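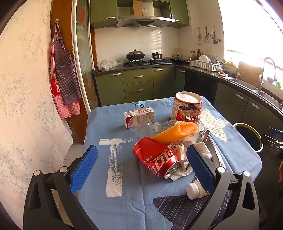 ## Week 6 notes: the Lodside open day

Handout for the intro section, 5/5/20. Please read it before we meet, even if you came along on the visit (and especially if you spent most of it in the snack line, you know who you are).

I'd been trying to get us into the Lodside open day for two years, so I was pretty excited when Kuo-hua Chien wrote back and said the kitchen station would be running all afternoon. Most of you have only seen robots in this course as arms in a diagram with little arrows on the joints. I wanted you to see where the training data comes from, and at Lodside it comes from a person in a kitchen with a gripper in each hand, clearing garbage off a table.

### The job

The task is called table clearing. There's a table with the leftovers of a meal on it — noodle bucket, soda can, bottle, wrappers, those stretchy foam nets that come on fruit — and a trash bin standing to the right. The person picks things up with the grippers and puts them in the bin. One full clearing is called an episode. Then somebody messes the table up again and you go for the next one.

It sounds like nothing. A few of you tried it and I watched your faces change on the very first wrapper!

### What Kuo-hua told us

I took these down fast, so the wording is mostly mine.

- The hand-held gripper is meant to have the same fingers the robot will have later on. If a person can't pick something up with it, there's not much hope for the arm.
- The camera rides on the gripper. It sees the fingers, whatever is between them, and a good slice of the room behind.
- You move slower than you want to. Everybody speeds up after lunch and the afternoon episodes get thrown out.
- Don't help with your free fingers. Don't push things with your wrist. If you do, stop and start that episode over.
- Change the pile every time. Same objects is fine, same layout isn't.

The last one led to a good question from Ching-wen Liu, who wanted to know why they don't just use a clean gray table and make it easier for the computer. Kuo-hua's answer was that people don't eat at clean gray tables. The cloth they had out has big stars and letters printed on it, and he likes that. A model has to learn that a star is part of the cloth and a wrapper lying on the star isn't. Write this down, we'll come back to it under "background" in Week 8.

### Easy stuff and nasty stuff

Here's my own sorting of what makes a good or bad thing to grab, after watching and after having a go myself (I dropped a bottle twice).

**Rigid and chunky.** Cups, small bottles, the noodle bucket if you take it by the rim. You can be a little off and still get it. The bucket is wide, though, so plan which part of it you're going for before you close.

**Crushed.** A soda can that's been squashed has flat bits and edges, and where you grab it matters a lot. A round one lying on its side likes to roll away from the first finger that touches it.

**Thin and floppy.** Wrappers, plastic film, napkins. You need the fingertips right down at the cloth, and then you risk pinching the cloth as well. I pinched the cloth.

**Stretchy and full of holes.** The foam fruit nets! They weigh next to nothing, they hang on to other things, and they come up in a totally different shape from the one they were lying in. Su-chen Chuang asked whether a net draped over a can is one object or two. For the person it's two. For the gripper it depends which one you get hold of first, and I'd like each of you to have an opinion on it by next week.

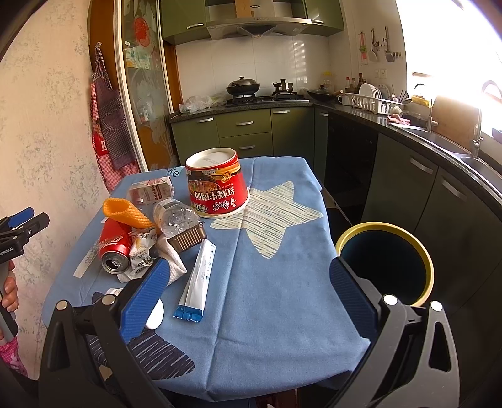 The order you pick in is part of the skill too, and I don't think I'd ever said that clearly in class. Two people can clear the same table in completely different orders and both do fine. I would go for the tall thing at the back first to get it out of my way. Hsin-yi Kwok, who ran the second shift at the station, starts with whatever is on top of the pile and leaves the big one for the end. When you train on both of us, the model gets two answers to the same question. Some methods average them, and then the arm goes to a spot in between where there's nothing to grab. We'll do this on the board, it's easier with a drawing.

### Numbers from the wall chart

They had a chart up by the door and I copied it:

| | Episodes |
|---|---|
| Recorded so far, all tasks | 2,496 |
| Table clearing, recorded | 1,006 |
| Table clearing, kept | 982 |

So 24 were tossed out of the table clearing set. I said that seemed really low. Kuo-hua said the bad ones mostly get stopped and restarted on the spot and never make it to the chart at all, so keep that in mind before you quote the ratio in a report. A shift is 40 episodes, and Hsin-yi says her forearms know it.

The software they use to sort and label everything is called Clumora. We don't have it in the lab and you don't need it for the homework.

### For next time

1. Pick a table at home after a meal. Write down everything on it, and next to each item put how you'd grab it with two flat fingers and nothing else.
2. Mark the two items you think would fail most often, with a sentence on each.
3. Write out the order you'd clear them in. Then ask somebody you live with for theirs, without showing them yours first.
4. Read the Drurnora handout on grippers, just the part on finger pads. Skip the math on the last page, I'll go through it with you.

Kwok-wai Su has the sign-up sheet for the second visit. It's a smaller group this time, and if you missed the first one you get first pick. Wear sleeves you can push up, and if you have long hair bring a tie for it.

One fix to last week's notes while I'm here: on page three I wrote "closing force" where I meant "closing speed." Chu's lab group caught it, thank you, and the corrected copy is in the course folder.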